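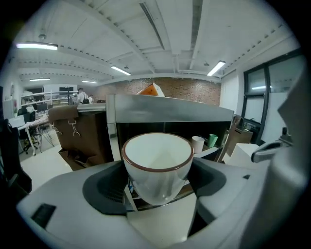
4.2 Do keepsake claims hold up after the occasion?

Sellers of cards and small gifts often say that their goods will be kept. In the Kerlow listings we coded, words such as "treasure," "keepsake" and "forever" were common in titles and even more common in the first line of the description. We treat these words as claims that can be checked, and we are doubtful about most of them. A listing is written before anyone has opened the envelope, and the seller has little chance of learning what became of the card afterward.

The listing data cover 3889 items on sale in August, well away from the main card seasons. This choice has a cost. Items listed all year round may differ from those that appear for a few weeks before a holiday, and the seasonal ones may carry stronger wording. We did not correct for this. Reviews are a poor substitute for follow-up, as most are left within days of delivery and many are written by the giver. A giver who reports that her father "will keep it always" is making a guess, and earlier work has been too quick to count such guesses as outcomes.

To get closer to actual keeping, we asked 48 households in Kedby to tell us where their most recent card was. The question was put 30 days after the occasion and was worded to avoid any hint that keeping was the right answer. Even so, we suspect the wording did only part of the job. People do not like to say that they threw away a card from a child. Several households reported a card as "kept" and then could not say which room it was in. We left these cases in the kept group, following the coding plan, but a stricter reader would move them, and the difference between printed and store-bought cards would then become too small to discuss.

Digital cards raise a separate problem. A file that stays in an inbox has been kept only in the sense that it was never deleted. The Plirnex coding guide, which we used for the first pass, puts saved files and displayed cards under one heading. We think this is a mistake, and we split the heading in two before the second pass. Under the split, digital cards lose most of their apparent lead. Those who prefer the guide as published should note that our totals will not match theirs.

Objects for daily use are harder still. A cup given as a present may be in use every morning, and sellers take this as proof of attachment. The trouble is that use needs no such explanation. Someone who drinks coffee from a white cup with a thin brown rim (Figure 4) may care about who gave it or may simply have taken the nearest one. Our questions could not separate the two. We asked whether the person would replace a broken gift cup with the same design, hoping that the answer would stand in for attachment, but replacement also depends on price, and on whether the seller is still trading.

The Ghasemi scale was meant to handle this. It has 6 items, each scored by the recipient, and it has been used widely in studies of gift wrapping and card design. We ran it and report the scores in the appendix for the sake of comparison, with little confidence in them. Two of the items ask how the gift made the person feel "at the time," a month after the fact. A third asks whether the gift was thoughtful - a word that appears in so many listings that recipients may just be repeating it. Scores were high for nearly everything, including cards that the same households had already told us were in the recycling.

We therefore make a narrow claim. Personal wording in a card goes along with slightly more reports of keeping, in one town, by people who knew they were being asked. Whether the wording causes the keeping is open. Families who choose a personal card may be the ones who would have kept any card at all, and a design that hands out cards at random would be needed to tell.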